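Bathroom stuff, sorted — bins and bottles gallery

20th March

Finally did the toiletries. All of it. The hall closet, the drawer under the sink, the travel bag from December that never got unpacked, the shoebox on top of the closet. Everything went into open plastic bins on a white table so it could be looked at properly for once. Quick page, not many pictures, notes go with them. Will tidy up the wording later, probably.

Rules going in: if it's past its date it goes. If it's a duplicate, the fuller one stays. If it smells wrong, it goes, whatever the date says. No "maybe" pile — the last time there was a maybe pile it lived on the dresser until summer.

Bins are mixed. One came from the Marinho housewares place by the bus station, others were already in the house. They don't match and thats fine. Open tops only. Had lidded boxes before (Nonix ones, the stacking kind) and everything just got put on top of the lids.

Bins in a row 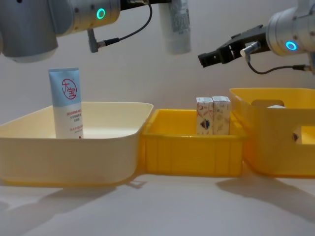
Three open bins side by side, Dabao (大宝) tube standing on its cap in the cream one.

The cream tray is the face and hands one. Wide and shallow, so stuff can stand up without getting lost. Tubes go cap down, always. Last bit of cream runs to the cap end and you don't have to cut the thing open with scissors.

Tall things are the trouble with a shallow tray. Fine at the back, tip over at the front. Put them in last, after the tubes have filled up the gaps.

Few more notes on what goes where, before I forget:

Face and hands — creams, lotion, lip stuff, sunscreen. Sunscreen gets checked twice a year now. Found one from the Orau trip with no readable date on it at all. Out.

Hair — shampoo, conditioner, the Plokov detangler, combs. Hotel minis get used up first or they get thrown out, no more saving them for guests. Guests bring there own.

First aid and odds — plasters, cotton pads, tweezers, nail clippers. Anything small goes in a cup inside the bin or it ends up at the bottom under everything. Any old cup. A jam jar is fine too.

Medicines are NOT in this lot. Separate box, high shelf.

Bottles with worn-off labels: if you can't tell what it is from the label, write on it or lose it. Masking tape and a marker. Did this for the refill bottles and it's already saved one mixup between body wash and floor soap.

Wipe the bottles before they go in. Warm cloth, bit of dish soap, dry them off. Sticky rings on the bottom of a bin are a pain later. Same for the caps, they collect all kinds of gunk round the thread.

The yellow bin

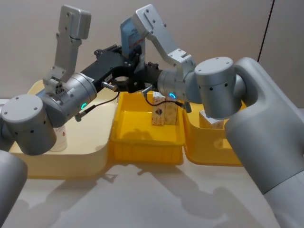
Where it all lives now

Closet shelf, second one down, labels facing out. Yellow is easy to spot from the door so that's the one that gets grabbed in a hurry — daily things only. Toothpaste spares, deodorant, the comb. If it isn't used most mornings it belongs in a different bin.

The cream tray went on the lower shelf. Too wide for the top one, should have measured first. It sticks out a little past the edge, not enough to matter. Might swap it for a narrower one if Marinho still have them, they were on the end rack near the registers. Or might just leave it.

Under the sink is cleaning stuff only from now on. Shelf liner went in there too, the ribbed kind, cut with kitchen scissors so the edges aren't great. Nobody looks under there.

Things that got used up or tossed: a lot of half-empty shampoo, a hardened nail polish, 2 identical hand creams squeezed into one tube (messy, wouldn't do it again), a soap dish with a crack in it. Rinse the empties before recycling, pumps come off and go in the trash, at least they do here.

Shopping list left over from all this: cotton pads, plain lip balm, a proper lid for the refill bottle. That's it. Nothing else until the shampoo is finished, there's enough of it to last a long while.

Kitchen drawers next. The one with the batteries and the takeout menus first, then the spices. Separate page for those when its done.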